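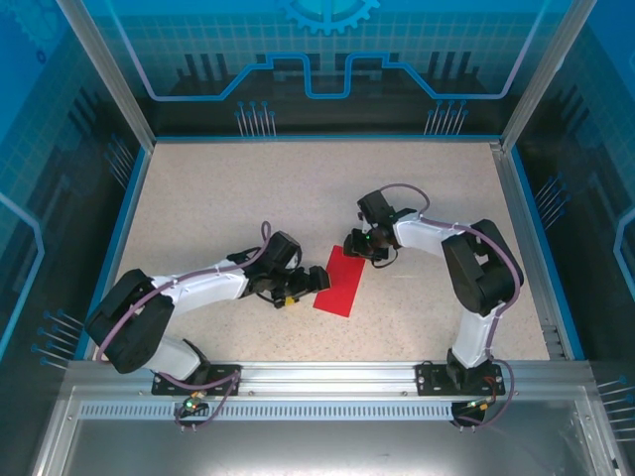
Registering a death when the coroner has been informed

Posted by Gindach

My late aunt died at home and her doctor has referred the matter to the coroner. I am named as executor in her will. I should be grateful for advice on whether the funeral may be arranged before the death is registered, and whether her bank will release money for the funeral director's account, which has been estimated at £2,129.

2 replies

Baltasar Casado
You may approach a funeral director at once, but please do not confirm a date until the coroner's office has told you when your aunt can be released. If a post-mortem examination is not required, the registration will normally proceed in the usual way. If an inquest is opened, the death cannot be registered until it has ended. In that event the coroner can issue an interim certificate, which most banks and pension providers accept as proof of death.

With regard to the account, many banks will pay a funeral director directly from the deceased person's funds on receipt of an itemised invoice and proof of death. Ask for the bereavement team and not the branch counter. You should keep all receipts, as reasonable funeral costs are met from the estate before most other debts.

Skarska
Agree with the above. Our bank paid the invoice but not the deposit, so my brother had to find £153 himself and claim it back from the estate later. Check whether the funeral director wants a deposit before you sign. Order extra copies of the certificate when you register. We needed more than we expected and the post took 22 days.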